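Drimum opens its lens and camera trade-in days to all Jatalthorpe photographers

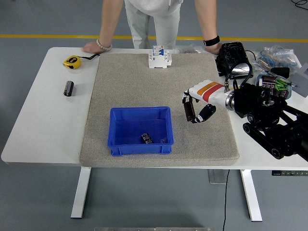 Bring in the old, take home something new

Jatalthorpe, 13 July 2021: Camera shop Drimum is delighted to invite photographers of every age and level to its winter trade-in days, which start this Friday and run for 21 days at the Bautista Street store.

Anyone who brings in a working camera body or lens will get at least $30 off a new one, and up to $300 off the mirrorless kits in the Zodmont range, whatever colour or brand the old gear happens to be.

"We had such a lovely time at the small trial we ran in February, when 47 cameras found new homes, and people have been asking us ever since when we'd do it again," said store manager Mieke Segers. "So dig through the cupboards, bring your mum's old zoom and come and have a chat!"

No booking is needed. Batteries and chargers should come along with the camera.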